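Kummont > Guides > Home and Workshop

Filed under: Automation, Common Questions

October 14, 2021 — by Carleen Trevaskis

Can a machine do the chores yet? Your questions answered

Is there a robot that can do general housework?

No. There are machines that do one job each. A robot vacuum will handle a level floor, and a robot mower will handle a simple lawn. A single machine that picks up the remote, shuts the laptop, wipes the bench and then cleans the toilet is still a research project, and most of that research is done on a computer before any hardware moves.

Why is so much of it done in simulation?

Cost and wear. Our test arm at Allatcombe can try a task 200 times in a day if somebody stays with it to reset things. A simulated home can be reset in an instant and run overnight. The rooms are basic: walls, a sofa, a door that opens, a laptop, a bathroom next door.

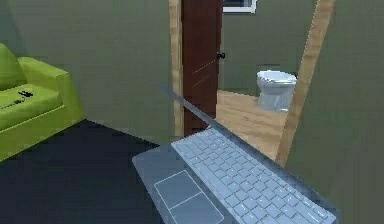
The drawback is that simulated objects behave too well. Cushions don't sag the way real ones do, and doors don't stick in humid weather. A program that does nicely on screen usually needs a lot more work before it copes with a real lounge room.

Which chores are closest?

Carrying and fetching, provided the item is rigid and the path is clear. In our January trial the Darero unit was asked to fetch small household items 211 times, and most of its failures were at the grasping stage. Driving from one room to the next gave us little trouble, apart from thick rugs.

Which are furthest off?

Laundry, making beds and scrubbing bathrooms. Cloth changes shape whenever it is touched. Bathroom cleaning needs steady pressure on curved surfaces in a tight space, and the machine has to judge whether the job is done. People do that by eye and don't think about it.

Is it any different on the shop floor?

Yes. A workshop can be arranged to suit the machine. The Kwan cell we run packs one size of carton from one side of one bench, and it does that well. Change the carton and it takes 30 minutes to set up again — longer if the labels have moved as well.

Should I wait before buying a robot vacuum?

There's no need. Check the height of your furniture first, and whether the unit can cross the strip between carpet and timber. A step of 20 millimetres will stop many models.

Will you sell me a Darero?

Not at present. It is a test unit and needs a trained operator in the room with it.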